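The Second Life of the Spare Room

Closar is a town of row houses, and most of them were built to the same plan: two rooms and a kitchen downstairs, two bedrooms and a box room upstairs. The box room is the one over the front door. It is too small for a double bed and too big to leave alone, and for as long as anyone can remember it has been where families put whatever they did not want to think about.

That has been changing. Rents in the center of town have gone up every year since the rail link to Curska opened, and grown children are moving back home or not leaving in the first place. Grandparents are giving up their own apartments. The box room is needed again, and someone has to empty it.

On Jenditz Street, where the houses are some of the oldest in town, it is common to see a dumpster at the curb on a Saturday morning. What goes into it is mostly the same from house to house. There are suitcases with broken zippers, exercise machines, rolls of carpet saved in case the carpet ever needed a patch, and boxes of cables for things that no longer exist. Paint cans make up a good part of the weight. The town will not take them unless they are dry, so they sit open in back yards for a week with cat litter in them.

The work takes longer than people expect. One couple set aside a weekend and finished in October, 39 days after they started. They kept a list of what they spent, and it came to 2,298 for the whole job, including the dumpster, a new window, plaster, paint, a floor and a single bed with drawers under it. The window was the largest item. The old one had been painted shut on the inside, and the frame came apart when they tried to open it.

Windows are a regular problem in these houses. The box room faces the street and takes the weather, and because the room was never used, the frames were often skipped when the others were replaced. Local builders say to check the sill first. If a screwdriver goes into the wood without much pushing, the frame has to come out. Damp in the corner above the door is another thing to look for, and it usually comes from the gutter. Cleaning the gutter costs very little and should be done before any plaster goes on.

Heat is harder. Many box rooms in Closar have no radiator, and the pipes do not run that way. Some families put in an electric panel heater. Others leave the door open and let the landing warm the room, which works in a mild winter and not so well in a cold one. Putting insulation on the outside wall helps, but it takes a few inches off a room that has none to give.

The question of beds comes up early. A standard single fits along the long wall with the door able to swing fully open, but only if the baseboard is taken off or the bed has no headboard. Karamanlidis, the furniture shop by the station, sells a short single made for these rooms, and it has had a waiting list for most of the past year. Buyers should measure the stairs as well. The turn at the top is tight, and a bed frame that arrives in one piece may go back to the shop the same way.

Once the bed is in, the rest of the room has to be planned around it. There is no space for a desk, a closet and a chair all at once, so the bed ends up doing several jobs. It is where people sit to tie their shoes, where laundry gets sorted, and where anything carried into the room gets put down first.
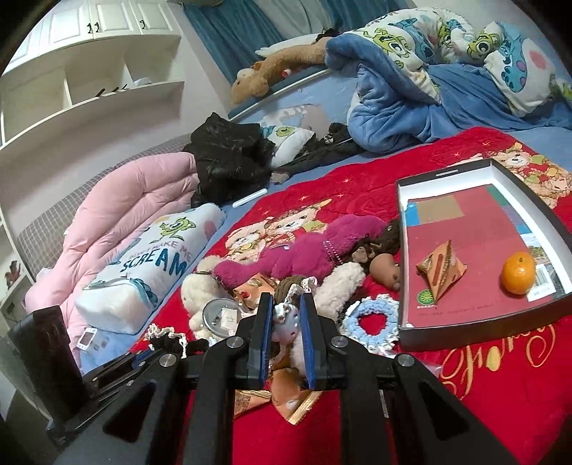 A red quilted bedspread with snacks, a box lid and a small plush toy on top.

Storage under the bed takes care of clothes, and a shelf at picture-rail height takes care of books. Small items are more trouble. Families with children say that a shallow tray or a few hooks by the door do more good than another set of drawers, which fill up and then stay full. A bedside table nine inches wide will hold a lamp and a glass of water and still leave room to walk past.

Lighting is often left until last, and it should be done before the plaster. Most box rooms have one ceiling fixture and 2 outlets, both behind where the bed will go. Moving one of them to the wall by the door is a morning's work for an electrician while the walls are open and a good deal more afterward.

Then there is the matter of what was in the room to begin with. Some of it goes into the dumpster, some goes to the thrift store, and some goes up the ladder to the attic, where it will be out of the way for a few years. Families who have been through it once suggest labeling the boxes on the side and not the lid, so they can be read when stacked.

The attic hatch in most of these houses is on the landing, right outside the box room door.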